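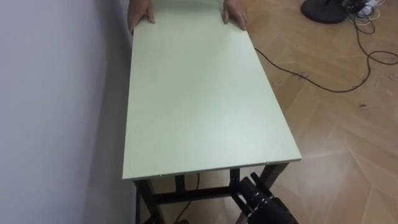 According to Tamsin Lockyer, the hardest thing to teach is when to wait. A robot that has been shown how to lift will lift as soon as it can, she says, and if the person at the other end of the table is still getting a grip, the load tips.

Lockyer works at Hunitz, a small firm in Flarberg that trains robots to share lifting jobs with people. On Tuesday, September 13, 2022, the firm opened its workshop for an afternoon and let local residents try the remote controls. It plans to start trials at the Tillus furniture warehouse in February.

The method is simple to explain. One person takes hold of one end of a piece of furniture. A second person, the operator, steers the robot from a pair of hand controls and watches through a camera. Every movement of the controls is saved together with what the camera saw. Each saved run is called a demonstration, and the software is later trained on all of them together.

Hunitz has kept 283 demonstrations of tasks with tables so far. Keith Partington, who runs the recordings, said many more were thrown out.

"If I bump the thing into a leg, we don't keep it," Partington said. "If I hesitate for too long, we don't keep it either. You want the robot to learn from your good days."

A full recording day is 7 hours, with operators changing over every 2 hours. Partington said the limit was set after operators complained of sore wrists and the quality of the late runs dropped.

The firm also uses a second way of teaching, in which a trainer takes hold of the robot's arm and moves it by hand through the task. Wiremu Henare, the trainer who does most of this work, said it was quicker for short movements such as closing on an edge or turning a knob. It works less well for tables. The trainer's own body gets in the camera's view, and it is hard to guide an arm and keep an eye on a partner at the same time.

"For anything with two ends, I'd sooner be on the controls," Henare said.

The person on the other end of the load has instructions too. Partners are asked to lift at their normal speed and not to help the robot by leaning or pulling. They are told to swap places from time to time, and taller and shorter people are booked on the same day so that the recordings cover both.

Tillus moves flat tables and desks between its storage floor and its loading area, and at present each one takes two workers. Under the trial, a worker would pair up with the robot for the shorter moves. An operator from Hunitz would be on site throughout and could take over the controls at any point. No jobs will be cut during the trial, the warehouse said.

Hunitz wants 1620 demonstrations before the trial begins. Lockyer said the number was chosen by looking at how often the software still let go too early after each round of training. Setting down is now the main problem. People lower a table in small stages, looking for the floor with one leg first, and operators each do it a little differently.

The firm is looking for more residents to act as lifting partners on weekday mornings. No experience is needed. Closed shoes are required.

Print this article
E-mail this article

Comments

Lucian Sandu
I had a go on the controls at the open afternoon. Much harder than it looks. You lose all sense of how far away things are and I kept stopping short.

Kylie Pomare
Do the partners get paid? The article doesn't say.

fashola_fan
Worked in a warehouse for years and most of the new starters couldn't wait for the other person either. Good luck to them.

Lucian Sandu
@Kylie they told us it's paid by the morning, but I didn't catch how much. Best to ring and ask.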